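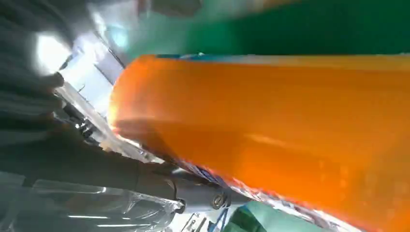 Section 4: Recording your first set of grasps

By now you should have the arm bolted down, the Jurnico recorder talking to your computer, and the wrist camera showing a live view. If any of those three is giving you trouble, go back to Section 3 first. I've tried to skip ahead with a flaky camera connection and I lost a whole afternoon of recordings to it!

In this section we're going to collect examples of one simple job: close on an object, pick it up, hold it, put it back. I like to start with something big and rounded, like a plastic bottle, before going anywhere near forks or cables.

Before you start

Check that you have room on the disk. Put the emergency stop where your free hand can reach it without looking (mine lives to the left of the keyboard). Wipe the camera lens with a soft cloth.

CAUTION: Keep your fingers out of the gripper while the arm is powered, even when it's paused. Paused is not the same as off.

4.1 Setting up a session

1. Open Jurnico and click New Session. Give it a name you'll still understand in June. Mine used to be called things like "test_new_b" and I regret every one of them.

2. Pick Single Object from the task list.

3. Set the frame rate to 30 and the recording limit to 15 seconds. That's plenty for a pick and a place, and it stops you from saving a long stretch of nothing when you forget to press the button.

4. Type in a short instruction, such as "pick up the orange bottle." Use the same wording for every recording of that object. The Vetberg trainer treats "grab" and "pick up" as different instructions unless you tell it otherwise.

4.2 Recording a grasp

1. Press the foot pedal once. Wait for the beep.

2. Bring the gripper in slowly, with the fingers open wider than you think you need.

3. Close until both fingers are touching, then stop squeezing. Plastic gives a little, and if you keep going you'll teach the arm to crush things.

4. Lift, hold for 2 seconds, and lower it again.

5. Open the fingers, back away, and press the pedal to finish. 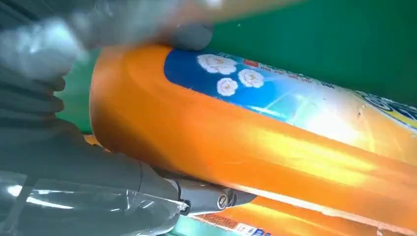
Figure 4-2. Wrist camera view with a bottle at the gripper. Some blur on the upper finger is fine to keep.

NOTE: A big object will fill most of the wrist view once you're in close, and you'll lose sight of the table around it. Don't back off to get a prettier picture. The trainer needs to see what the camera really sees at that distance — the overhead camera takes care of the rest.

Between recordings, turn the object or slide it somewhere else. Point it toward you, away from you, off at an angle. I also swap which way the label faces, so the model doesn't get attached to one bit of printing. If you catch yourself doing the same comfortable move over and over (I do, usually right before lunch), take a break.

4.3 What to keep and what to toss

Keep the clumsy ones! A grasp where you missed, opened up and tried again is useful, as long as you got there in the end. Mark it Recovered in the Greco viewer.

Toss a recording if the camera froze, if your hand got into the view, or if you started before the beep. Shiny plastic will throw highlights at the camera, and those are okay unless the whole view goes white. If that happens, move your lamp and record it again.

4.4 How many do you need?

For one object, I aim for 300 good recordings before I train anything. You can try sooner, and it's fun to watch, but expect the arm to hesitate a lot near the object.

When you're done, choose Session > Export and pick the Otisside format. Leave "Trim silent frames" unchecked for now. We'll come back to it in Section 5, after you've checked that the two camera streams line up.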